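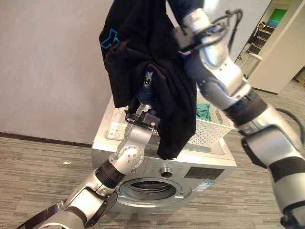 The black garment, probably a T-shirt, with the blue print, by the washer.

Search this diary
Go

October, late, should be asleep

So the new phone came today and I have done nothing useful since lunch. I had such plans! I was going to clean out the fridge and call my mother, and instead I sat cross-legged on the bed for most of the afternoon watching a little progress bar move photos from the old phone to the new one.

It's the Griltilel, the smaller of the two sizes. I went back and forth on that for weeks, as anyone who has had to eat dinner with me knows. The big one has the better zoom and everybody online wants you to get the big one, but I held it in the Clanier store and my thumb got maybe halfway across the screen before it gave up. The small one I can work with one hand while I'm carrying groceries. Sold. I got it in the green, which looked like a deep bottle green on the website and looks more like pea soup under my bedroom lamp, but I'm putting a case on it anyway so who cares (I care a little).

The old phone was 4 years old and had reached the stage where it would say 30 percent and then just die in my hand. Last week it did it at the pharmacy with the coupon on the screen. The woman behind me in line sighed so loudly. I paid full price for the allergy pills and came home and ordered the new phone before I'd taken my coat off, so that sigh cost me a lot of money.

Anyway, the move. The instructions say to put the two phones next to each other and wait, and that works fine for the photos and the contacts. The texts took a second try. What it does not bring over is any of the app logins, so I spent a good hour typing passwords I don't remember and asking for reset emails. The bank was the worst. The bank wanted to send a code to the old phone, and the old phone had by then decided to be dead, and I had to go dig the charger out of the bag it was already packed in.

Yimyam was the one I was scared of. That's my recipe app, and it has everything in it, all of Grandma's stuff that I typed up the winter I had the flu, and I had this awful feeling I'd never turned the backup on. I hadn't! It was off! But the old phone still had it all, so I turned the backup on over there and waited and then signed in on the new one and there they were, the noodle soup and the pork thing and the cake that never comes out right. I made a little noise. I've now emailed the whole lot to myself too.
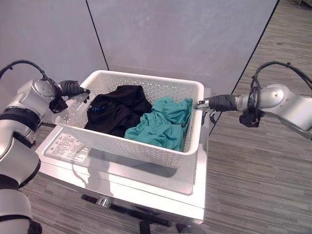 Then there was the earbud business. My Rernico buds paired right away with the new phone, lovely, big animation, and then the left one wouldn't play. Right one fine, left one silent. I unpaired them and paired them again. I put them in the case and took them out. I cleaned the left one with a toothpick, which I'm sure you're not supposed to do. Finally I called Fongchan, who has the same pair, and he told me to hold the button on the case for 12 seconds until the light blinks, and that fixed it. He sounded very pleased with himself. I'd been at it so long that I let him be pleased.

He also asked what I was going to do with the old phone, and I don't know. Clanier will take it as a trade-in but you have to send it back inside 13 days and what they offered would buy me a sandwich. Lamai says I should keep it as a kitchen phone, just leave it plugged in on the counter for timers and recipes, where it doesn't matter if the battery's shot. I kind of love that. Then again I already have a drawer with an old tablet in it and a camera with no charger, and I know what happens to my good intentions.

Things I like so far: the screen is so much brighter, I can read it by the window without squinting. It unlocks with my glasses on. The keyboard buzz feels nicer, I don't know how else to put it, it's more of a tap. And the camera at night is a whole different world, I took a picture of the street from the bathroom window and you can read the sign on the laundromat.

Things I don't: it put the back button on the other side and I have closed the browser by accident all evening. It wants to summarize my texts for me. Fongchan wrote "ok" and it asked if I'd like a summary. I've been through the settings twice looking for the switch and found three other switches, all of which I turned off out of spite. Also no charging brick in the box, just the cable, and the cable has the new plug on both ends, so it doesn't fit the brick by my bed. I'm charging off the laptop tonight.

I need to order a brick, and a case before I drop it on the kitchen tile. Lamai is coming by tomorrow and wants to see the zoom compared with hers. Hers is the big one so she'll win, but I'm going to make her try to type on it with one hand.

Ten past midnight. Fridge still not done. Call Mom in the morning.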